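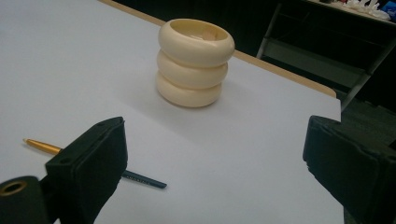 Por Duarte Meireles, Gabinete de Comunicação
7 de abril | Investigação e Desenvolvimento

O Laboratório de Manipulação do Instituto Cavari deu início à segunda fase de recolha de demonstrações destinadas ao Jellik, o sistema de aprendizagem que a instituição desenvolve em parceria com a empresa Makhubela. Os trabalhos decorrem nas instalações de Jakamberg e incidem sobre tarefas de mesa com objetos de uso corrente, executadas por operadores que empunham diretamente uma pinça de dois dedos.

A primeira fase, concluída no ano anterior, permitiu fixar o protocolo de gravação e formar a equipa de operadores. Na fase que agora se inicia, o instituto pretende alargar a variedade dos objetos e das posições de partida, mantendo inalteradas as condições gerais de cada posto. Entre os elementos já utilizados contam-se uma peça de cor creme formada por três anéis sobrepostos, aberta no topo, e uma caneta com a parte dianteira dourada e a traseira azul-escura, colocadas sobre uma superfície branca.

Segundo Halvard Sundqvist, responsável científico pelo projeto, a escolha de objetos de forma muito diferente obedece a um critério definido desde o início. «Uma caneta deitada e uma peça oca de pé pedem aproximações distintas, e o sistema tem de encontrar ambas nos exemplos que lhe fornecemos. Se os operadores trabalhassem apenas com um tipo de objeto, o modelo aprenderia um único gesto», afirmou.

O plano aprovado prevê 90 sessões, distribuídas por quatro postos de trabalho. Cada posto é atribuído a dois operadores, que alternam entre a execução das tarefas e o registo das ocorrências em ficha própria. No total, foram definidas 11 tarefas, que incluem pegar, deslocar, endireitar, inserir e pousar, bem como sequências que combinam vários destes movimentos. A ordem das tarefas é sorteada antes do início de cada sessão.

O protocolo determina ainda que sejam conservadas as tentativas em que o objeto escorrega ou fica mal colocado, desde que a gravação se encontre completa. Essas tentativas recebem uma classificação distinta e são guardadas em conjunto separado, para utilização posterior nos ensaios de correção de movimentos. São excluídas as gravações interrompidas e aquelas em que se verifique uma falha de sincronização entre a imagem e os dados de abertura dos dedos.

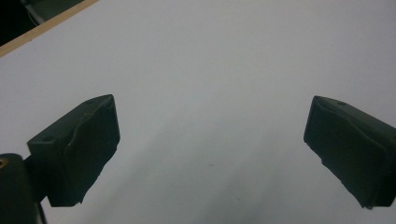
A revisão do material compete a uma equipa que não participa nas sessões. Cada demonstração é visionada na íntegra e acompanhada de uma frase curta, em português e em inglês, que identifica a tarefa realizada. Os casos de classificação duvidosa são remetidos ao responsável científico, a quem cabe a decisão final. O instituto publicou internamente um guia de anotação com os termos a utilizar para cada movimento, a fim de assegurar a uniformidade das descrições entre os diferentes postos.

A Makhubela assegura a manutenção das pinças e o tratamento informático dos dados recolhidos. Nos termos do acordo celebrado entre as duas entidades, os registos permanecem sob a guarda do Instituto Cavari e são transferidos para o ambiente de treino apenas depois de validados. Os operadores receberam formação prévia sobre o manuseamento do equipamento e sobre as regras de proteção de dados pessoais aplicáveis, designadamente a interdição de captar rostos, documentos ou ecrãs durante as gravações.

«O nosso objetivo para esta fase é a regularidade. Pedimos aos operadores movimentos contínuos, a uma velocidade confortável, com uma posição inicial bem definida e um final que não deixe dúvidas a quem faz a anotação», referiu Halvard Sundqvist. O investigador acrescentou que os primeiros treinos do Jellik com o novo conjunto serão realizados ainda no decurso da recolha, de modo a permitir ajustamentos na lista de objetos e na proporção atribuída a cada tarefa.

A fase em curso prolonga-se até setembro. Findo esse período, o instituto apresentará um relatório técnico aos parceiros, com os resultados obtidos nas tarefas definidas e uma proposta relativa à eventual inclusão de materiais flexíveis, como tecidos e cabos, numa etapa subsequente. A divulgação pública do conjunto de dados será objeto de decisão posterior.

Os serviços e unidades de investigação interessados em propor objetos para as próximas sessões podem fazê-lo junto do secretariado do Laboratório de Manipulação, em Jakamberg, mediante o preenchimento do formulário disponível na área reservada do portal do instituto. As propostas devem indicar as dimensões e o peso de cada peça, assim como eventuais cuidados de manuseamento.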